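Last updated: Tuesday
August, by Raelene Waaka

Hi Lovisa (and everyone at Brolport who reads these over your shoulder),

It's been a busy stretch for Trerkano, and most of it went into software. You asked last time for less about the roadmap and more about what we spend our days on, so I'm going to try that!

The big item is the planner. When we last wrote, each arm had its own planner and the two of them took turns through a lock, which was safe and painfully slow. Vik rewrote that part over the summer. Both arms now go through one shared planner that reserves a chunk of space over the table for each motion, and the second arm can start moving as soon as its own chunk is free. The old lock is still in the code behind a flag, and I'd like to keep it there for another month or so, mostly for my own peace of mind.

Perception is the other half. The desk-tidying task is still our main test, and it's a good one for us, with small flat things, tall things and a shelf that hides whatever sits behind it. We merge the fixed view with the wrist view before anything gets planned. Getting the two clocks to agree took much longer than I'd promised you (sorry!), but the timestamps now line up to within 5 milliseconds and the ghost objects we used to get at the edge of the shelf have mostly gone away.

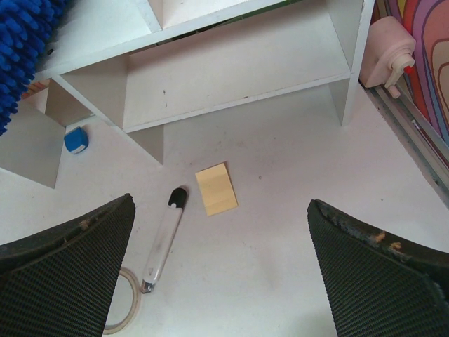
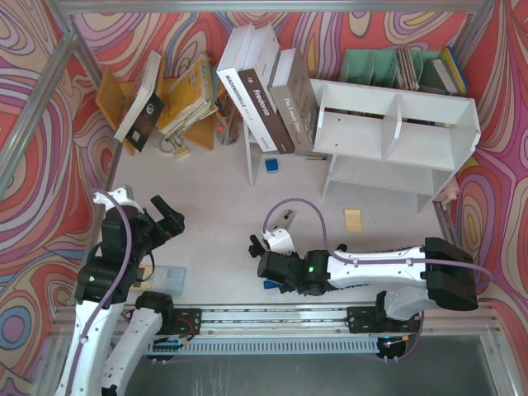 Wrist view first, then the fixed view with both arms over the table.

3 min read

The sticky note pad gives us the most trouble. It's pale, it's low, and on a white tabletop the depth estimate wants to flatten it right into the surface. Markers are easier to find and harder to hold, because a small error in the angle means the fingers close on one end and the whole thing swings. We added a step that re-estimates the angle from the wrist view just before the grasp, and that one change did more for us than two weeks of tuning before it.

As for data, we now have 416 logged episodes, and 300 of them have been checked by hand and labeled. The rest are waiting on Bondix, our little replay tool, which still falls over when a log has a gap in it. I've been fixing that in the evenings. Once it's solid you'll be able to open any episode in a browser, scrub through it and see what the planner believed at each moment, and I think your team will have fun with it!

Things that slipped: the recovery behavior after a dropped object is still a stub. Right now the arm backs off, goes home and asks for a person. I had hoped to show you something smarter by now, but the planner rewrite ate that time and I'd make the same choice again.

Next up is the recovery work, then a proper set of regression tests so that we stop finding out about broken grasps by accident. We'd also like to move 2 of the compute hours per day from training to simulation, if that's okay under the current budget lines. Could you let me know before we book the next block?

Raelene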